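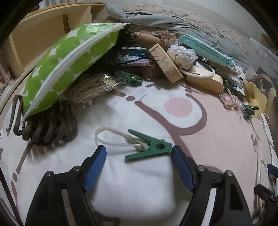
Time off in Pusix: common questions

How do I request leave?
Open the calendar, tap the first day you want off, then the last one. Choose the leave type and press Send. Your manager gets a message right away.

Can I cancel a request?
Yes, as long as it hasn't been approved. After that, ask your manager to cancel it. At the Birbridge site, write to Corinne Pennington.
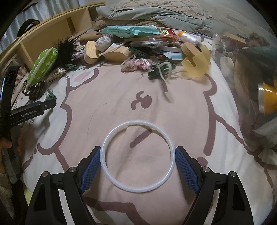
White plastic ring on a pink printed bedspread

Why does my balance show 13 days when I expected 17?
Pending requests are taken off as soon as you send them. If one is turned down, the days go back on your balance.

Do unused days carry over?
That depends on your contract. Days that do carry over show up in January under "Previous year".

Can I attach a doctor's note?
Yes. Open the sick leave entry and press Add file.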